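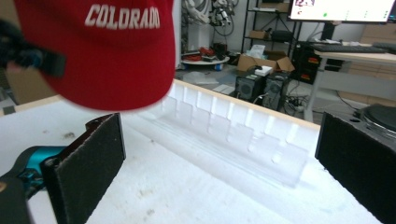 Colorado cap, white table.

September, 6:40 in the morning. Coffee in the wrong mug. Writing this fast, have to be out the door by 7.

So the hats. Finally started on the hats last night. The whole pile from the hall closet, dumped in a laundry bag, carried over, no plan. Red Colorado one first becuase it was on top. Still love that red. Bought it at the gas station outside the park the year the radiator went, paid too much, wore it the whole drive home. White letters have held up better than I have.

Keep. Obviously keep.

The rest, not so obvious. Green one from the Plestgate job, brim cracked right down the middle. Out. Two from the Haddad hardware store, the same hat twice, why. Kept one. The wool thing with ear flaps that itches. Put it in the out pile, took it back, put it in again. It's in the out pile as of this morning. Don't look at it.

Ended up with 7 to keep. That's the number of hooks on the closet door so that's the number. Was going to buy more hooks. NOT buying more hooks.

Table needs a wipe. Gray smudges all over the white and I've been looking at them for weeks and walking past. Tried a damp rag on one corner and it did next to nothing. Baking soda maybe. There's half a box behind the flour, or there was.

The ribbed tray with all the little compartments still has no job. Keep saying I'll sort the small stuff into it, buttons, pins, the spare snaps, the keys that don't open anything. It's too good to throw out and too shallow for most of what I own. Try pins and badges first. If that doesn't work by the end of the month it goes too.

Looked up how to wash a cap. Every page says something different. One says dishwasher, one says never ever dishwasher. Going with the sink, cool water, a bit of the Clunero soap, soft toothbrush on the sweatband, then over a bowl to dry so the crown keeps its shape. Not in the sun, red fades. Old navy one went purple on the back porch and I never forgave it.

Also have to:
- call Sustitska about the shelf brackets (they said 55 dollars, the bill says otherwise)
- drop the bag at the thrift place before 5
- light bulb, hall
- find the lint roller

Slept badly. Kept thinking about the closet, which is a dumb thing to lie awake over. Felt good to get the door to shut though. First time since spring. Opened and closed it a few times just for the click.

Knee is fine today. Rain later, they say, so bag in the car now and not on teh porch.

6:56. Shoes. Going. Soda for the table on the way home, and toothbrushes, the cheap kind.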